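Gornby Swap Shelf
Minutes of the March meeting, Drolham Road hall
Last updated: March, 9:40 p.m.

Present: Senthil Shenoy (chair), Ívar Hjaltadóttir (minutes), Warrier, and six members who had come for the cookies.

1. Previous minutes
Approved, with one correction. The shelf was closed for "stocktaking" in February and not for "stock-talking," though members felt both were fair.

2. Money
Balance stands at $618. The hall wants $62 for the key we lost. Senthil asked whether we had lost it or the hall had. Left there, as it was left in January.

3. Packing the gift boxes
This took up most of the evening. Everything small and presentable goes into the big orange-brown box first, and gets sorted later by someone with more patience. Discussion began with the gold box with the phoenix on the lid. Warrier felt it was too nice to give away. Senthil pointed out that giving away nice things is the stated purpose of the shelf. Agreed that it goes to the raffle as a gift box, and that no one is to promise jewelry on the ticket. 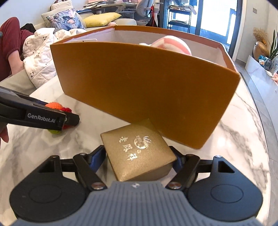
Item 3: gold box, marked 老凤祥, next to the big box.

Ívar asked that lids stay with their boxes this year. Last year's lids are in a bag under the sink and have been offered to Plastik, the craft group upstairs, who have yet to reply.

4. Soft toys and crochet
Long discussion of whether the orange crocheted ball with the green leaves is a fruit or a vegetable. Tangerine had three votes, persimmon two, and one member held out for pumpkin on the grounds of having once grown one. It will be labeled "orange, crocheted," which upset everyone equally. It travels on top, so that it doesn't get flattened under the boxes.
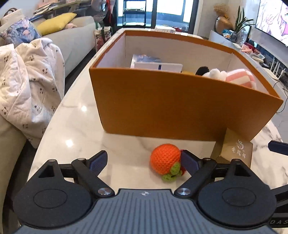 Warrier said that crochet should have a table of its own, as people who want a crocheted tangerine do not want to dig for it, and people who don't want one should be given some warning. Senthil said we have one spare table and it wobbles. Warrier said crochet doesn't mind. Carried.

5. Labels
We own 3,247 sticky labels, owing to an order that was meant to be for 500 and then was placed again by several people being helpful. Moved that we buy no labels. Carried without discussion, a first for this group.

6. Other business
The kettle. Put off until next time.
Ívar will bring tape, the wide kind. Senthil will ask about the key again, in a friendlier tone.

Meeting closed at 9:15 p.m. The cookies had closed at 8.

Recent items
February minutes: stocktaking, the key
January minutes: the key
Raffle rules (revised)
Lids: please take some
Notes on the kettle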